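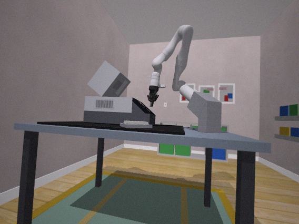

Wollton notebook
Home Notes Sim bench Hardware Archive Log in
Search this notebook Go

August, teleop on the sim bench, started 9:40 am

Goal for the morning was to get clean demonstrations of the lid task by remote control. Come down over the machine, close the lid, back off, stop recording. A child could do it, and a child would probably do it better than I did before coffee.

Set up as before: left hand on the clutch, right hand on the Kunora stick, main view on the big monitor and wrist view on the small one. Position scaling at 40 percent. At full scale every twitch in my shoulder turns up at the fingertips and gets saved forever as expert behavior.

First problem was mine. I had left the stick frame set to the base instead of the wrist, so pushing forward sent the arm off sideways with great confidence. Swapped it and restarted. Threw that episode out. The Buschmann importer would have taken it without a murmur, so please check the frame setting before you record, whoever has the bench next.

Second problem is the lid. Approach from straight above and the fingers land too close to the hinge, where there is no leverage and the solver gets nervous. Coming in from the open side and pushing on the outer edge works much better. It feels wrong on the stick, as you have to travel away from the thing you want before going toward it. I got used to it. Whether the policy will is its own business.
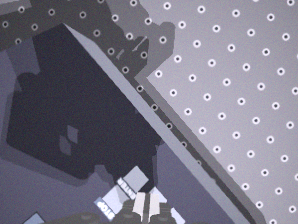

I drove too much of this off the wrist view. It's good for the last little bit and hopeless for telling how high you are. For height, look at the big monitor. I know this. I wrote it on the whiteboard last time, and then stood with my back to the whiteboard.

Pauses are the other thing. Whenever I switch monitors I stop moving, and the recorder faithfully keeps every stalled step. Last month's policy learned to hover over the lid like someone who has forgotten why they came into the kitchen. Trimming at export now: anything with no stick input for longer than 2 seconds gets cut down. Left the short hesitations in, as cutting all of them made the playback jerky.

Episode cap is still 4,000 steps. Hit it once, while untangling the clutch cable from my chair. Deleted.

Kept 9 demos, saved under beswood_lid_b. The later ones are smoother, so if you only want to replay one, take the last. Haven't trained on them yet.

To do:
- put the frame setting in the episode header so the importer can complain about it
- try 30 percent scaling for the final push only
- vary the start pose, mine are all suspiciously alike
- longer clutch cable, or a shorter chair

Left the bench logged in and the recorder off.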